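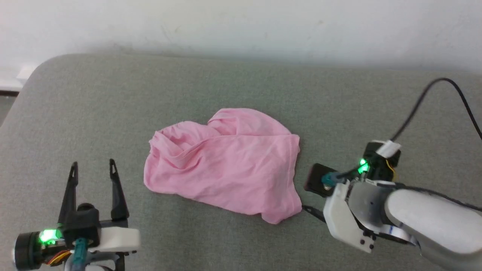
Bonjour à tous, je me lance parce que je tourne en rond depuis ma dernière lessive et que j'ai déjà lu tout et son contraire ! Je teins des tissus à la maison pour mes filles, surtout du coton fin, et cette fois j'ai voulu faire un rose pâle avec des noyaux d'avocat (oui, les noyaux donnent du rose, première surprise). Mon problème c'est la tenue de la couleur. Sur la photo le tissu est rose clair, et c'est exactement le ton que je voudrais garder, même dans les plis où ça paraît un peu plus soutenu. Sauf que sur le premier essai, après 2 lavages, j'avais un espèce de beige tristounet, et ma grande m'a demandé si c'était un chiffon.

Ce que j'ai fait : lavage du coton au savon, puis bain de noyaux (43 grammes séchés, concassés au marteau, ne me demandez pas l'état du plan de travail), chauffé doucement une bonne heure, et j'ai laissé reposer toute la nuit. Pas de mordant, parce que sur un blog j'avais lu que l'avocat contient déjà des tanins et qu'on peut s'en passer. Ensuite rinçage, séchage à l'ombre, et lavage en machine avec ma lessive habituelle, une poudre Bavitz pour le blanc.

Du coup mes questions : est-ce que le mordant est vraiment obligatoire ? Est-ce que c'est la lessive ? Et est-ce que je peux reteindre par-dessus ce qui a viré ou c'est fichu ? J'aimerais offrir une petite série de bavoirs en décembre à ma belle-soeur, donc j'ai un peu de temps mais pas tant que ça non plus.

Merci d'avance !!

Posée le 9 septembre -- 2 réponses

Réponse de Luzius Imhof

Salut ! Alors je commence par la lessive, vu que pour moi le coupable est là. Une poudre pour le blanc, ça contient presque toujours un agent de blanchiment à l'oxygène, et sur une teinture végétale c'est une catastrophe. Regarde la composition au dos du paquet : si tu vois percarbonate ou « agents de blanchiment oxygénés », tu la gardes pour les torchons. Moi je lave tout ce que je teins à la main, à l'eau froide, avec un savon neutre. J'utilise le liquide Moveck depuis des années mais n'importe quel produit pour laine et soie sans enzymes fera l'affaire.

Pour le mordant, ton blog n'a pas complètement tort. L'avocat tient un peu tout seul grâce aux tanins, mais sur coton c'est quand même limite. La laine, ça accroche facilement, le coton beaucoup moins, et il faut l'aider. Ce que je fais : décreusage sérieux d'abord (le coton mijote une heure avec des cristaux de soude, l'eau devient jaune et c'est assez dégoûtant à voir, même sur du tissu neuf), rinçage, et ensuite mordançage à l'acétate d'alumine, ou alors trempage dans du lait de soja dilué. Le soja est plus long, je le passe en trois fois avec séchage complet entre chaque, et il faut attendre quelques jours avant de teindre. Pour des bavoirs je partirais là-dessus.

Attention aussi à ton eau ! Chez mes parents l'eau est très calcaire et j'obtiens un rose saumon, chez moi elle est douce et c'est plus beige. J'ai fini par ajouter une pincée de bicarbonate dans le bain et ça remonte nettement vers le rose. Vas-y par toutes petites quantités, et fais des essais sur des chutes. Et surtout pas de casserole en fer ou en fonte, le fer réagit avec les tanins et te grise tout. Inox uniquement, et une casserole qui ne retourne jamais en cuisine.

Oui, tu peux reteindre par-dessus, j'ai récupéré comme ça des taies d'oreiller que je croyais perdues. Tu relaves bien, tu mordances, et tu repars dans un bain neuf. Par contre mets plus de noyaux. Tu ne dis pas combien pèse ton tissu sec, mais je compte au moins le même poids en noyaux qu'en tissu, et souvent le double pour une couleur qui se voit.

Dernière chose, ne laisse jamais bouillir. Quand ça bout, chez moi ça tourne au brun.

Réponse de quaye_49

moi j'ai laissé tomber l'avocat, trop long. Teinture du commerce Avix en machine, une dose, du sel et basta, ça ne bouge plus. Après c'est sûr que c'est moins joli, le rose est un peu bonbon. En mettant une demi-dose c'est mieux.

Par contre pour des bavoirs franchement prends quelque chose qui se lave à 60 sinon ta belle-soeur va te maudire, avec la purée de carottes...

Commentaire de l'auteure de la question

Merci à vous deux ! Je viens de regarder le paquet et oui, percarbonate en deuxième position sur la liste, bon. Luzius, pour le lait de soja, c'est celui du supermarché qui convient, nature sans sucre, ou il faut le faire soi-même avec les graines ? Et pour la carotte je n'y avais pas du tout pensé, je vais peut-être partir sur un petit lange à la place des bavoirs.

Commentaire de Luzius Imhof

Celui du supermarché marche, nature, sans sucre et sans arôme. Je le coupe avec cinq fois son volume d'eau. Ne le garde pas plus d'une journée une fois dilué, ça sent très vite -- et essore bien le tissu avant de le mettre à sécher, sinon tu auras des coulures plus foncées à la teinture.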